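Subject: Re: [oldtowers] Which tower for spare parts?
Date: 2024-08-05

> Is the Trilness lot worth buying for parts? I hate
> cases where you need a screwdriver for every card.

I'd say yes! I've got one of those towers on its side with the panel off, and it's a friendly thing to work in – blue tabs down the expansion slots, more on the drive cage, and a blue latch at the corner. The cabling is a rainbow mess, but you can live with that. I paid 213 for mine in July, shipping included.

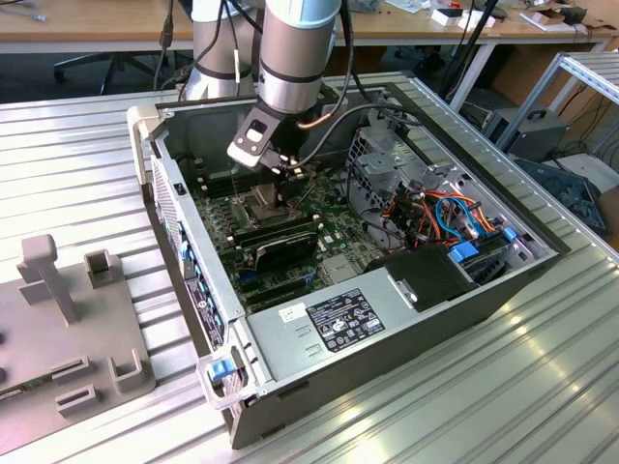
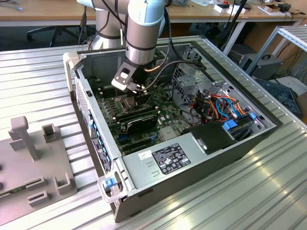 Side panel off, power supply along the bottom in both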